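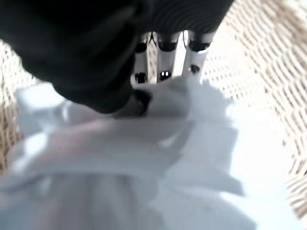 Iolo Powell put off seeing anyone about his gums for years, and he laughs about it now, a little sheepishly. "I'd brush until they bled and think, well, that's a good clean," he says over his second cup of tea.

His hygienist at Bidberg put him right in March – softer brush, smaller circles, and those fiddly little brushes in between.

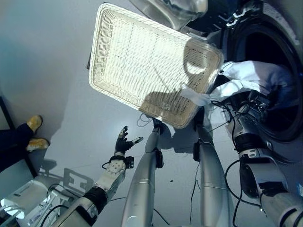

"Two minutes, and she made me time it," he says. "I'd been doing half that, and pressing like I was scrubbing a doorstep!"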